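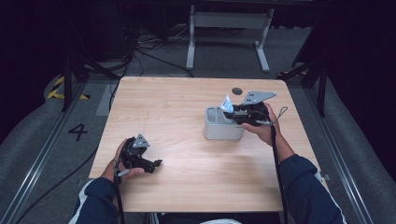 A black gripper in each hand at a wooden table.

2026-03-20
By the Homwood Ledger newsroom

Before the count comes the list. That's how the woman in charge of the Homwood address survey explains her work, and she explains it with so much joy that you start wanting a clipboard of your own.

Her office is in the back of the town hall, and the walls are covered in street maps, most of them marked up in three colors of pencil. Green means a street has been walked. Blue means somebody has to go back. "Red means the map is wrong," she says, "and red is my favorite, I'll admit it. Red is where we learn something!"

The survey will put every home in Homwood and the neighboring village of Welow on a single list, ready for the household count in August. Twenty-one listers have been hired for it, and between them they have 110 blocks to cover. They don't ask anyone's age or income. They write down where the front doors are.

It sounds simple until she starts talking about Ritine Road.

"You have a house, and behind the house there's a garage, and over the garage there's an apartment with its own mailbox around the corner," she says. "The old list had one address there. We found three! The third one was a basement unit, and the tenant had been getting her mail at her sister's place for years."

People like that tenant are the reason she took the job. An address that isn't on the list doesn't get a form, and the household behind it has to be found some other way, usually late and at greater cost. Bus routes and school places are planned from those totals, and so is the size of the clinic. "I want her counted," she says. "I want her upstairs neighbor counted, and I want the guy in the camper counted too."

She was a lister herself on the last survey, when everything was done on paper and the sheets came back folded, rained on and once chewed by a dog. This time the listers carry tablets – though she still hands everyone a pencil. Training takes six evenings. The last one is a practice walk, where new hires get 30 minutes to list a block she has already done herself, and then they all compare.

"No one matches me the first time, and I don't always match me either," she says, laughing. "We had a good long argument over a duplex. I changed my answer."

What makes a good lister? She likes people who are curious and don't mind walking. Several of the current group are retired mail carriers, and one drives a school bus and can tell you which driveways on the Aigner side have a second house at the end. She has also hired a few students, who are quick with the tablets and, she says, much too polite about gates.

The hardest part so far has been the new construction on the Aigner side, where street signs haven't gone up and the builder's lot numbers don't line up with the town's. She goes out there most mornings before work, coffee in hand, to see what has been added.

Residents don't need to do anything when a lister comes by. If one knocks, it will be to ask whether there is more than one home on the property, and every lister wears a badge with a number that can be checked with the town hall.

As we get up to leave, she has gone back to the wall with a red pencil. There's an alley off Welow Street, she says, and she's pretty sure somebody lives on it.

Related
Town hall extends evening hours for August household count
Welow residents ask for new street signs
How to check a lister's badge number
Aigner bus stop to move this summer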